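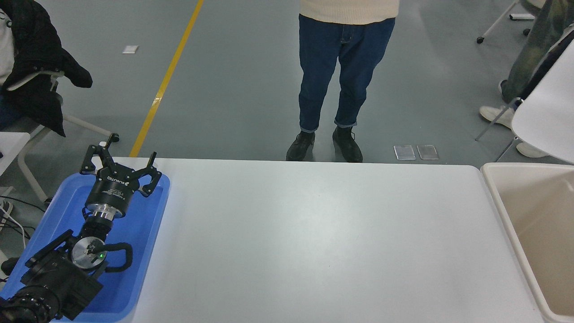 Fig. 1. The sorting table, with the arm over the blue tray and the off-white bin at right.

Projects > Workplace Studies > Silthorpe
August - by Mereana Hollis

My report looks at the parts returns room at Stellum, open since 1992. Two sorters used to empty trays by hand. Now the arm does the lifting and they check its mistakes. Both kept their jobs, but they sit more and talk less - one misses the walking. The log for my visit lists 3799 picks. Pay has not changed. Training was a single morning, and both wanted more.

Comments (2)

tomasz_b: Did they get a say in the break times?

Plornmont reader: Same at our place. My back is better, my eyes are worse.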